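Robot tips sideways in sim every time it gets to a door

Posted in Simulation Help

Consuelo Nava
I have a two-armed robot in Vurach that drives through a house and opens paneled doors. It did fine until I updated in July. Now, somewhere near step 850, the whole robot leans over and the head camera shows the room running downhill. No error, no collision warning. The log says "stable," which is generous. I've restarted it 14 times, and I know that isn't debugging. What should I check?

plarnley_dan
Mine did that. Reinstall.

Angeliki Sotiropoulos
Don't reinstall, you'll get the same lean with a cleaner folder. Before blaming the physics, find out if the robot is tipping or only the camera. Print the base roll and the head roll side by side.

If the base reads near zero, your camera mount got rotated on import. If both move, look at the contacts between the base and the door. Mine was wedged on an invisible collision box 4 cm wider than the door it belonged to.

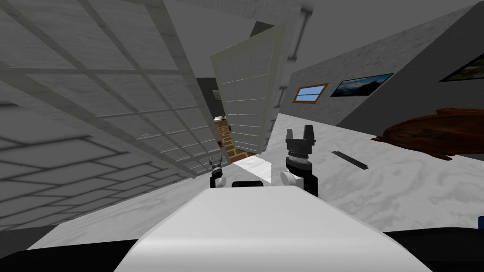

Turn on the collision view and step through slowly from 719 or so, well before it goes wrong. Also cap the arm force. With no limit, an arm pushing on a stuck door will happily lift its own base, and you don't want to learn that on hardware.

Consuelo Nava
Base roll 0.2, head roll enormous. Camera mount it is. The 14 restarts remain on my conscience.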